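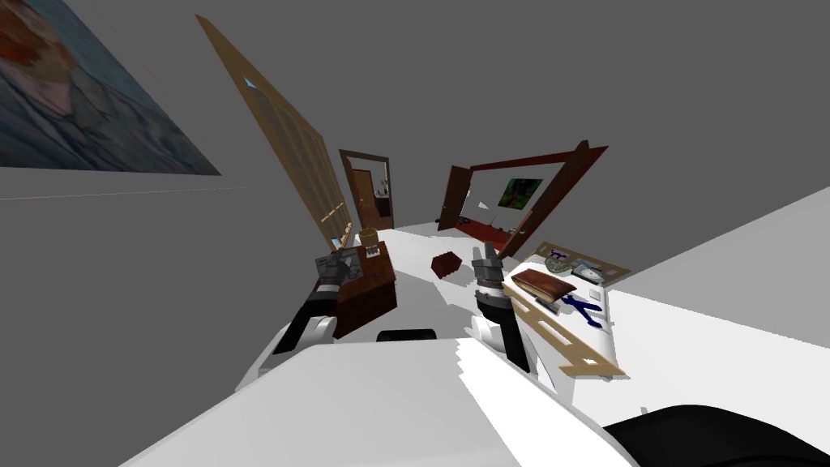

Chapter 5: Rehearsing the Work in a Simulated Room

Aims of the chapter

By the end of this chapter the reader should be able to set out a simulated room for a two-armed robot, choose objects that will test its grippers fairly, and keep a written record from which a second person could repeat the work. The chapter assumes that the drive base and both arms have been built as set out in the earlier chapters, and that a copy of the control program runs on an ordinary home computer.

5.1 Why the room comes first

Builders who work at home or in a shared workshop seldom have a spare bedroom to give over to trials. The members of the Turoncombe workshop, whose build is followed throughout this book, had the use of one bench on a Monday evening and no floor space to speak of. Their robot, named Pleton, was therefore tried in a simulated bedroom for most of the winter, and the real arms were not powered until January.

The room was drawn up by Jade Fairclough. It is furnished as a lived-in room would be, with a nightstand, a doorway, pictures and a good many small belongings. A bare room with a single block on the floor is quicker to load, but it teaches the builder little about reaching past one thing to get at another. Thin, flat objects deserve particular care. A book or a card can be gripped in several ways, and a grip which suits a cup may let a card turn between the fingers.
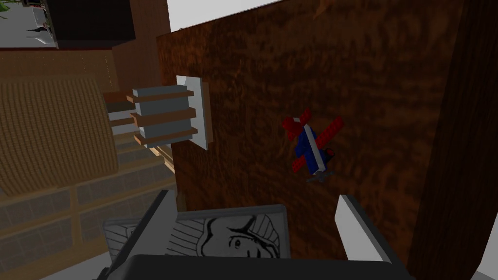 Objects for early trials should differ in thickness, outline and surface. The workshop kept its list in a plain text file, with one line for each object and a note of the gripper opening to be tried first. Parisa Shirazi, who wrote the control program, set a limit of 800 steps on each attempt and saved the joint positions at every step. Of the first 1000 attempts, 82 were set aside for study by hand — a slow task, but one that brought to light an error in the wrist settings which the totals alone had hidden.

5.2 Before you begin

Save a clean copy of the room under its own name. Check that the lengths of the simulated arms agree with those measured on the bench. Enter the date, the version of the program and the starting position of each arm in the workshop log. The form used at Turoncombe is given at the end of the chapter and may be copied.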